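Week three of teaching cups to the arm. A few notes for anyone else doing demos by hand.

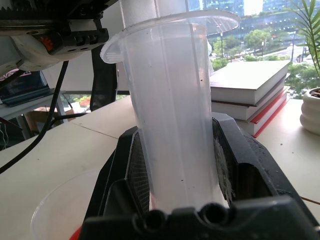 Đỗ asked right away why we don't just script the grasp, seeing as a cup is a cup and always the same shape. Fair question, so I'll start there.

A script works fine as long as the cup stands where the script says it stands. Ours get moved every time. The point of the demos is that the arm sees a lot of starting positions and a person's way of dealing with each one.

We have 636 demos of the cup task so far. I threw out more than I'd like to admit in the first batch. I was moving too fast, and the replay copied every little jerk of my wrist.

What fixed most of it was slowing down in the last few inches. Come in level, stop, close, wait a beat, lift. The wait matters. Without it the policy starts lifting while the fingers are still closing.

Thin plastic is the hard part. Squeeze too much and the wall bends in, too little and the cup slides down until the rim catches. You can't feel any of that through the remote, so you learn to watch the wall of the cup.

See-through cups are also harder on the wrist camera than mugs. The background shows through as blur and changes with the daylight. I now record one set in the morning and one around 4 p.m. and keep both.

Somebody at Dakdale asked how many demos per position. We do 10. I tried five and the arm got shy near the table edge — it would hover and never commit.

On hand guiding versus remote control: I use hand guiding for the first few runs of a new task to find a path that's comfortable for the joints. After that it's all remote. With hand guiding my own arm kept getting into the camera view.

We're logging with Corik. It's fine. Label your failures as you go, because sorting them out later from video took me two evenings.

Keep some of the bad approaches where you recover, though. If the cup tips a little and you straighten it, that's a useful demo. If you drop it, stop and reset.

Next up is stacking one cup in another. Plerkance is sending over its notes on that, and I'll post numbers once we have a full set — probably in April.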